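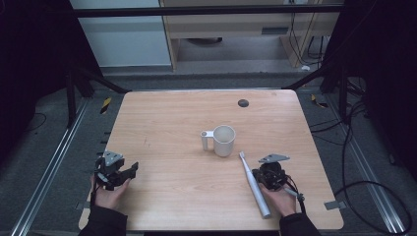
Mug and toothbrush, two things that turn up in nearly every morning diary.

Wanted: 60 people to write down their mornings for me

Posted in Calls for Participants / Skerura

Hi! I'm Hanan Nimri and I run Skerura, a diary project about the first part of the day. I started it in Peltham when I was between jobs and had, for the first time in my adult life, no reason to be anywhere at eight. I got very curious about what everybody else was doing at that hour, so I asked my neighbors to write it down, and they did, and then their sisters and coworkers wanted to do it too. Two rounds later I have 1,548 diary entries in a set of banker's boxes and I'm getting ready for round three, which starts in January. I need new people!

What you'd be doing

You keep a diary of your mornings for four weeks. You write from when you wake up until you leave the house, or sit down to work, or get the kids out the door, or whatever it is that makes you feel like the morning part is over. You decide where the line is. One woman in round two said her morning ended when the dog stopped looking at her, and we went with that.

I'm after the plain stuff. What time you woke up and whether it was on purpose. What you did first, what you did second, whether you brushed your teeth before breakfast or after (people have STRONG feelings about this, I had no idea). What you drank and where you were standing when you drank it. Who you talked to. What you couldn't find. If you lay there for a while looking at the ceiling, write that you lay there looking at the ceiling, those are some of my favorite entries.

You don't have to be a good writer. Please don't try to be one, even. The entries that have given me the most trouble are the ones where somebody was clearly trying to make it sound nice, with the sunlight coming in and so on, and then I read four pages and still don't know if they ate anything. Short is fine. Spelling doesn't matter. I've had people write in Spanish and in Tagalog and half in Arabic, and I can get all of those read properly, so use whatever your head is in at that time of day. If it's another language just tell me when you sign up and I'll see who I can find.

Most days take people ten or fifteen minutes. I'd like you to write it the same day if you can. If you miss a day, skip it and carry on the next morning. Please don't make one up to fill the gap! I can usually tell, and I'd much rather have a blank.

Paper or phone

You can do it either way. If you want paper I'll mail you a notebook and a prepaid envelope to send it back in. If you'd rather type, we use an app called Zilo, and you'll get an invitation with your own login. It's very bare, there's a box and a date and a save button. You can also talk into it and it'll type out what you said, more or less. It does not know the word "oatmeal" for some reason, we've had "oat male" and "go to mill" and I've gotten pretty good at decoding it.

Of the entries so far, 841 came in on paper, so don't feel like you're being old-fashioned if you pick the notebook. Paper people draw little maps and staple in receipts. Phone people tend to write more when they're annoyed. I like having both.

Who I'm looking for

Anybody 18 or over living in the United States. You don't need to be near Peltham, although if you are I'll probably end up dropping off your notebook myself and staying too long on the porch.

The first two rounds had a lot of teachers and a lot of retired people, and I love them, but I know a great deal about their mornings by now. So this time I'm especially hoping to hear from people who work nights and have their "morning" at four in the afternoon, people living with roommates or in a dorm, parents of babies, truck drivers, anyone sharing one bathroom with more people than it was built for, people who just moved, and people who live alone and haven't said a word out loud until lunch. Shift workers whose schedule flips every week, please, please sign up. You're hard to find and you're usually asleep when I'm recruiting.

If you took part before, you can't be one of the 60 this time, but keep reading, there's something for you at the end.

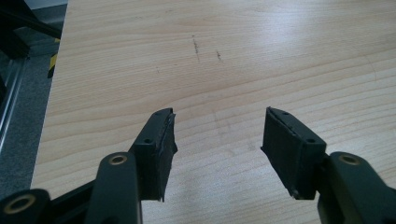 What you get

I pay $285 for the four weeks, half after the second week and the rest when your last entry is in. You get the full amount even if you missed some days, as long as you didn't disappear on me completely. If you have to drop out halfway, that's okay, things happen, and you keep the first half. I pay by check or bank transfer, whichever you like.

You also get a copy of the booklet we make out of the diaries at the end. It's a nice little thing, and the last one had a fold-out page that was nothing but people's alarm times in order, from a baker in Ohio to a musician who gave hers as "when the mail comes." Everybody who took part got one whether we used their entries in it or not.

What happens to what you write

I read all of it. A second reader, who helps me type up the paper ones, reads it too. Before anything gets shared we take out your name, the names of anybody you mention, your street, your employer and anything else that would point to you. You pick a diary name when you sign up (we've had an Arthur in both rounds and they were two different people, so maybe don't be Arthur).

When the four weeks are over you get your diary back to look through, and you can cross out any line or any whole day you don't want kept. You don't have to tell me why. After that it goes into the collection, and parts of it may end up in the booklet or on the Skerura site. We don't sell anything to anyone and we don't run ads.

One more thing, and I want to be clear about it. I'm not a doctor or a sleep coach, and I'm not going to tell you to get up earlier. If you write that you had cold pizza in bed at noon, I'll write back "thank you for your entry." Some people signed up before hoping I'd fix their mornings and I felt bad, as mine are a mess.

How it goes, start to finish

Fill in the short form on the contact page. It asks where you live, what your days look like, who's in the house with you, and paper or phone. Then I call you, usually for twenty minutes, mostly so you can ask me things and decide if you can stand me. After that you write one practice entry, I read it and tell you if I'd like more detail on anything, and then you're off. I check in by text once a week. If you hate getting texts, say so on the call and I'll send a postcard.

You'll hear from me either way. If I can't fit you in I'll keep your form for the next round, unless you ask me to throw it out.

A few things people have asked

Can my husband do it too? Yes, and I'd be thrilled, couples are great because the two diaries never agree. You'd each keep your own and each get paid, but no peeking until you're both finished.

What if every day is the same? Then write it down the same. One man in round one wrote nearly identical entries the whole way through and on the second to last day he had toast in place of cereal, and I gasped out loud in my kitchen.

Do I have to write about the bathroom? Only as much as you want to. "Bathroom, ten minutes" is a perfectly good line. Some people give me the order they do everything in, down to the floss, and that's welcome too.

What about weekends and vacations? Yes to both. Hotel mornings, camping mornings, a morning on your brother's couch, I want all of them.

Can I send photos? You can stick them in if you feel like it, but the words are the part I'm paying for.

And for past diarists

I'm looking for one of you to be a paid second reader for the typing up. It's part-time, from home, a few hours a week once the notebooks start coming back, and you need to be comfortable with bad handwriting and able to keep your mouth shut. Send me a note through the same contact page and put "reader" at the top so it doesn't get mixed in with the sign-ups. If your own handwriting was the bad handwriting, apply anyway!

The form stays open until I have my 60. Mornings are a good time to call if you'd rather talk first, any time after nine. Before nine I'm no use to anyone.

Hanan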